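Workshop tips: handling clear sheet on edge with grippers

Clear panels are awkward to pass from one gripper to another. The faces reflect, the edge is narrow, and a small error in angle turns into a large error at the far end of the sheet. The notes below come from the Vavula handling trials, in which 244 passes were logged with 87 panels. They apply equally to anyone setting up a similar job on a bench.

Grip the panel low and square. Both pads should meet the faces at the same moment. If one pad lands first, the sheet leans before it is held, and the second gripper then has to chase it.

Use soft pads on the holding side. Foam alone gave too much movement in our trials. Firmer rubber blocks at the point of contact held the angle better.

Bring the second gripper in from the side, fingers open, and aim for the edge. The edge is the easiest part of a clear panel to find, both for a person and for a vision system.

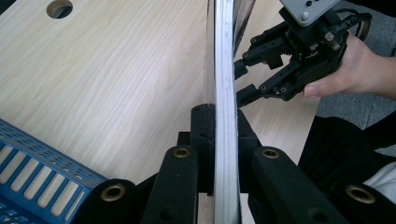 Side approach to a clear panel held on edge. The two-finger gripper is at upper right.

Stop short of contact and check the line of the fingers against the panel. In the Floltix log, most failed passes were traced to a twist of more than 5 degrees at this stage. Correct the twist first, then close.

Close the second gripper fully before opening the first. An overlap of one second was enough. Longer overlaps made no difference to the result, but they did load the panel if the two grips were out of line.

Keep cables behind the tool and away from the sheet. Leave slack for the full turn of the wrist.

Wipe the faces between runs. Finger marks changed the reflections enough to upset the Masri edge finder, which had been trained on 789 views of clean sheet. Wiping restored the earlier results.

Record the lean of the panel at the start of each pass, in degrees from upright. Without it, runs from different benches cannot be compared.

Last updated 22/08/2019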